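# Incidencia 192: el brazo derecho pierde la posición inicial a media prueba

**Proyecto:** Pestora (club de robótica, equipo Hatberg)
**Estado:** abierta, con solución provisional
**Prioridad:** media

La tarea de prueba usa dos vasos de papel, uno gris y otro amarillo verdoso, y una botella pequeña con líquido verde. Los dos brazos parten de los lados de la mesa.

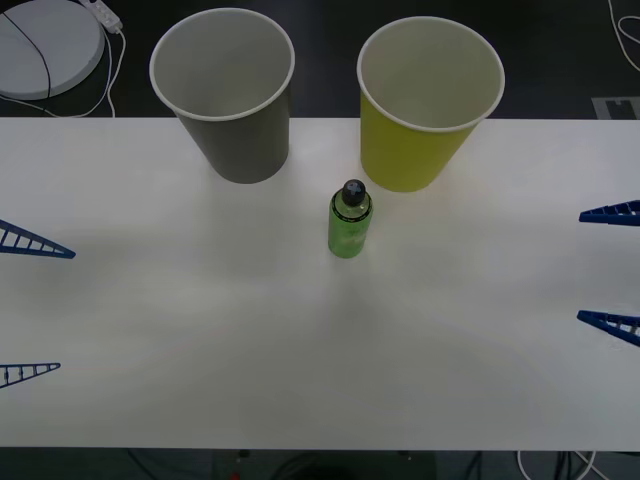 ## Síntoma

Tras más de 25 ciclos seguidos, la pinza derecha se cierra antes de llegar a la botella. El brazo izquierdo no falla. En la consola aparece el código 2175 — tiempo de espera agotado en la lectura del encoder — y el programa continúa sin detenerse.

## Pasos para reproducir

1. Encender los dos brazos y lanzar la calibración.
2. Cargar la secuencia `pullutwood`.
3. Dejarla en bucle con la velocidad por defecto.

## Comprobaciones

- Cambiado el cable de datos del brazo derecho. Sigue igual.
- Intercambiados los puertos USB. El error se queda en el brazo derecho, así que descartamos el puerto.
- Revisados los tornillos de los dedos. Bien apretados.
- Vuelta a la versión de septiembre del controlador Liew. Sin error en 2 tandas completas.

## Solución provisional

Usar la versión de septiembre en el ordenador del club. No actualizar el controlador hasta cerrar esta incidencia. Si hay que trabajar con la versión nueva, recalibrar el brazo derecho cada 25 ciclos.

## Pendiente

- Comparar el tiempo de espera del encoder en las dos versiones.
- Guardar el registro completo del próximo fallo — el último se sobrescribió al reiniciar.
- Repetir la prueba a media velocidad.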